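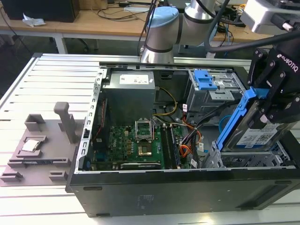 Versuchsaufbau der Temel-Reihe: Robotiq-Greifer mit einer Festplatte im blauen Einbaurahmen über einem liegenden Desktop-Rechner

Die Temel-Reihe ist eine Folge von Vergleichsversuchen mit Greifern, Kameras und Steuerungen für die robotergestützte Montage und Demontage von Desktop-Rechnern. Sie wurde am Labor Clunell unter der Leitung von Shabani Kirui durchgeführt. Untersucht wurde, wie stark die Wahl des Endeffektors das Ergebnis bei Bauteilen unterschiedlicher Größe und Empfindlichkeit beeinflusst. Die Auswertung stammt von Adhiambo Lema und Bernadette Alcantara.

Hintergrund

Die Zerlegung gebrauchter Rechner erfolgt überwiegend von Hand. Gehäuse, Laufwerksrahmen und Sockel unterscheiden sich je nach Hersteller und Baujahr, sodass fest programmierte Abläufe nur für wenige Modelle brauchbar sind. In einer Vorstudie unter dem Namen Muriithi war zunächst ein Vakuumsauger erprobt worden. Er hielt glatte Prozessordeckel sicher, versagte aber bei Speicherriegeln und bei Laufwerken mit durchbrochenem Rahmen. Kirui schlug daraufhin vor, mehrere Greiferbauarten an denselben Aufgaben zu vergleichen.

Aufbau

Der Arbeitsplatz besteht aus einem Tisch mit Aluminiumprofilplatte, auf dem der Rechner mit abgenommener Seitenwand liegt. Links daneben steht eine 3D-gedruckte Ablage mit Vertiefungen und Blöcken, in der kleine Teile wie der Prozessor in einer festgelegten Lage bereitliegen. Als Versuchsobjekt dient ein Rechner, dessen Hauptplatine die Aufschrift DELL trägt.

Die Bahnplanung übernahm wahlweise die Steuerung Nullance oder eine einfache Positionssteuerung ohne Kraftrückführung. Nullance begrenzt die Kontaktkraft während des Fügens und bricht eine Bewegung ab, wenn der eingestellte Schwellenwert überschritten wird. Für die Bilderfassung wurden eine fest montierte Kamera und eine Kamera am Handgelenk des Arms verglichen, jeweils einzeln und in Kombination.

Aufgaben

Die Reihe umfasst 6 Aufgaben: Einsetzen und Entnehmen der Festplatte, Einsetzen und Entnehmen eines Speicherriegels sowie Einlegen des Prozessors und Schließen der Halteklammer. Jede Aufgabe beginnt aus einer festgelegten Ausgangslage, wobei das Gehäuse zwischen den Durchgängen von Hand leicht verschoben wird. Ein Durchgang gilt als gelungen, wenn das Bauteil seine Endlage erreicht und weder Platine noch Kabel beschädigt sind. Eingriffe des Bedienpersonals werden als Fehlversuch gewertet.

Durchführung

Insgesamt wurden 1.009 Durchgänge aufgezeichnet. Davon entfielen 700 auf Parallelgreifer und 200 auf einen Dreifingergreifer; die übrigen dienten der Kalibrierung. Pendo Muli betreute den Umbau der Greifer, Kipchumba Tanui die Kameras. Nach einem Wechsel der Fingereinsätze im September wurden die Speicheraufgaben vollständig wiederholt, weil die ersten Einsätze an den Kanten der Riegel abrutschten.

Ergebnisse

Bei den Festplatten lagen die Greiferbauarten dicht beieinander. Der Kunststoffrahmen bietet parallele Flächen, und kleine Fehler in der Lage werden beim Einschieben durch die Führung des Laufwerkskäfigs ausgeglichen. Schwierigkeiten bereiteten hier vor allem lose Kabel, die beim Absenken zwischen Rahmen und Käfig gerieten.

Deutlicher fielen die Unterschiede bei den Speicherriegeln aus. Der Dreifingergreifer fand zwischen benachbarten Riegeln häufig nicht genug Platz. Die Parallelgreifer erreichten mit schmalen Fingereinsätzen bessere Werte, allerdings nur zusammen mit der Kraftbegrenzung von Nullance. Beim Prozessor blieb die Lageerkennung die wichtigste Fehlerquelle. Die fest montierte Kamera allein lieferte zu ungenaue Werte, sobald der Greifer den Sockel verdeckte. Die Handgelenkkamera war in dieser Phase überlegen, verlor jedoch kurz vor dem Aufsetzen die Schärfe.

Einordnung

Lema und Alcantara werteten die Reihe als Beleg dafür, dass Fingereinsätze und Kraftregelung in dieser Anwendung mehr Gewicht haben als die Bauart des Greifers. Eingeschränkt wird die Aussage durch die Verwendung eines einzigen Gehäusetyps. Auch das Lösen von Schrauben und das Abziehen von Steckern waren nicht Teil der Versuche.

Siehe auch

Endeffektor
Kraftregelung
Parallelgreifer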